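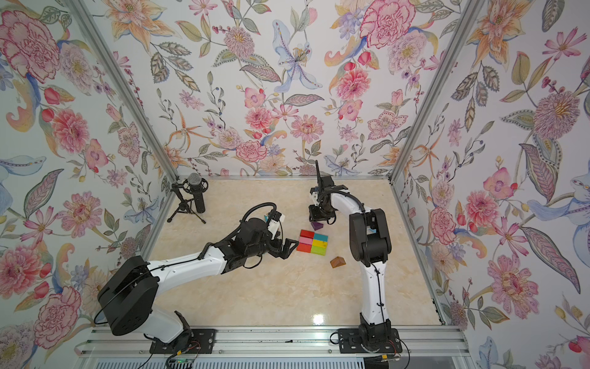 Both arms on the rail, blocks in two columns, wedge and prism still to place.

Kelar
Bench is in the shared workshop, extrusion frame, both mounting plates bolted to one slotted rail. The rail is 615 mm and I set the plates by eye, which I now regret. The left arm repeats well. The right one drifts when it reaches to the back of the floor with the gripper pointing down. By Friday's session it was out by 2 mm at full reach, always in the same direction. Joint offsets were redone in August. Before I strip the elbow, has anyone seen this with two arms on a shared rail?

Grillosach
Check the plate before the elbow. If the rail twists when the left arm swings out, the right base tilts with it and the error grows with reach. Put a dial gauge on the right plate and move only the left arm.

Vlček
Disagree. A rail that short won't twist enough to matter with arms of that weight. I'd look at the cable down the outside of the white link. If the clips hold it tight, it pulls on the wrist once the elbow is bent. Free the top clip and run the same move 8 times.

Grillosach
It depends on how the rail is held down. Bolted at the ends only, it will move. I have measured it on mine.

Kelar
It is bolted at the ends only. I'll do the gauge test first, as it needs no dismantling. Wrist view for anyone who wants to judge the fingers: 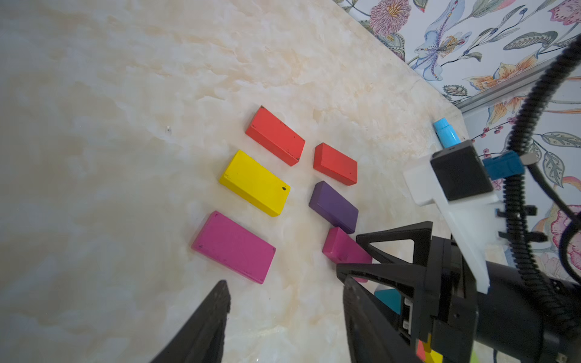
Wrist camera, blocks in two rows, fingers open either side of the view.

Nostden
Different point. That marbled surface and the flowered wallpaper are a poor choice if you mean to find blocks by colour. There is pink and orange in the print, and you have pink and red-orange blocks. I'd go to plain grey card.

Vlček
Only if he's thresholding over the whole picture. Mask off everything past the back edge of the floor and the wallpaper stops mattering. The glossy patch near the front is a bigger nuisance. Move the lamp or put a diffuser on it.

Nostden
A mask works for a fixed camera. At the wrist the back edge moves with every pose, so you'd be recomputing it each time. Card is cheaper.

Kelar
Wallpaper stays for now. Gauge result: with the left arm fully out, the needle on the right plate moves, but it accounts for under half of the error. I've freed the top clip and will run the 8 moves tonight after 7.

Grillosach
Add a third bolt mid-rail before you run them, or you'll be measuring two faults at once.

Vlček
No, change one thing at a time. Clip first, bolt after.

Kelar
Clip first. The bolt needs a new hole in the base anyway.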